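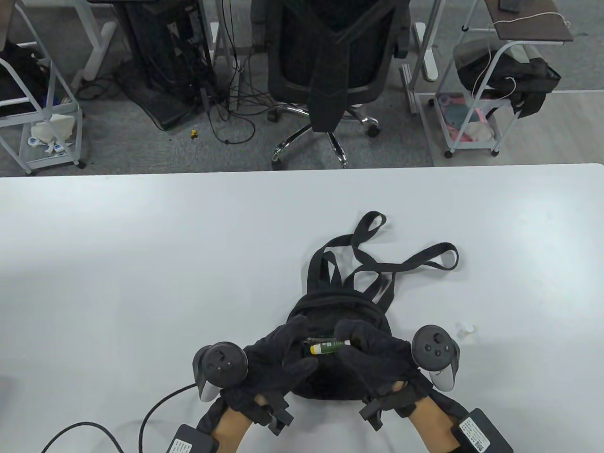 The list said one bag, black, and after that it became unreasonable.

Syafiqah Subramaniam had printed it in the office at Firnmont that morning, all 34 items of it, and had already crossed out the hairdryer. The Sumthorpe trip had been sold to staff as a walking weekend with light refreshments. The list, which had come from head office at Kowalchuk, appeared to have been written by somebody preparing for the retreat from Moscow. It wanted a whistle. It wanted spare laces in a contrasting colour. It wanted, under a heading of its own, "personal morale item (small)".

"What did you put for morale?" asked Denise from accounts, who had come over to borrow a stapler and stayed to watch.

"I'm still on socks."

The socks were the problem. Syafiqah had been brought up by a mother who believed that a person could be judged entirely on the state of her luggage, and who rolled every sock into a tight little bun before it was allowed near a zip. Six pairs of buns went into the bottom of the bag. Then the waterproof trousers, which had last been worn in February and still smelled of the inside of a tent. Then the jumper, which was too big, and came out again, and went back in with its arms folded across its front like a disappointed uncle.

Denise pulled up a chair.

"You want your heavy things against your back," she said.

"I haven't got any heavy things."

"You've got that book."

The book was a history of the Nondau canal, 100 pages of it about locks. Syafiqah had been reading it for two years. She had taken it to Portugal, to her cousin's wedding and to the dentist, and she knew perfectly well that she wouldn't open it in Sumthorpe either. But leaving it behind would mean admitting something, and she wasn't ready to do that in front of accounts. It went in against the back.

By twenty past twelve the bag had reached the stage where it looked full and wasn't, or possibly the other way round. She pressed on it. It sighed. Denise offered her a cheese straw.

"Who's driving?" said Denise.

"Graham."

"Oh dear."

Graham from facilities drove the minibus as if it had been lent to him by royalty. The last trip had been 27 miles and they had stopped twice so that he could look at the tyres. There had been a sing-song, started by Graham and also finished by him, and nobody in the middle. Syafiqah thought about this, and took out the spare laces, and put in a pair of earplugs.

"That's your morale item," said Denise.

"Earplugs are medical."

"Well, you've got to have something. They check."

"They don't check."

"They checked Colin."

There was a short silence for Colin, who had gone to the spring one with a carrier bag and a positive attitude, and who now worked from home.

Syafiqah went through her desk drawer. It offered her a tin of mints with one mint in it, a birthday card she had forgotten to pass round, a fork, and a photograph of the whole department taken at a bowling alley, in which she had her eyes shut. She considered the fork for longer than she would have liked. In the end she took the birthday card, because it had a badger on it and was blank inside, and tucked it between the jumper and the canal.

"Whose birthday was it?" asked Denise.

"Yours."

Denise ate a cheese straw.

"I did wonder," she said.

The zip went most of the way round without complaint and then stopped at the corner, where it had always stopped, ever since the business with the flask. Syafiqah worked it back a little and forward a little, talking to it under her breath in the voice she used for the printer. Denise held the two sides together. Between them they got it shut, and stood looking at it with more pride than it had earned.

Then the phone went. It was Graham. He was ringing everybody in turn, he said, there were 12 of them and she was ninth. He wanted her to know that he'd had a word with the people at Sumthorpe about the forecast, and that they had used the word "horizontal". The walk would go ahead in the function room. There would be a quiz, and she might like to bring indoor shoes.

"Indoor shoes," said Syafiqah.

"And is it right that you know about canals?" said Graham. "Only Denise told me you never stop reading about them, so I've put you down to do that round."

She put the phone down. Denise had returned the stapler and was walking back to accounts at some speed.

Syafiqah opened the bag again, took out the waterproof trousers, the whistle and four of the six pairs of socks, and moved the book to the top.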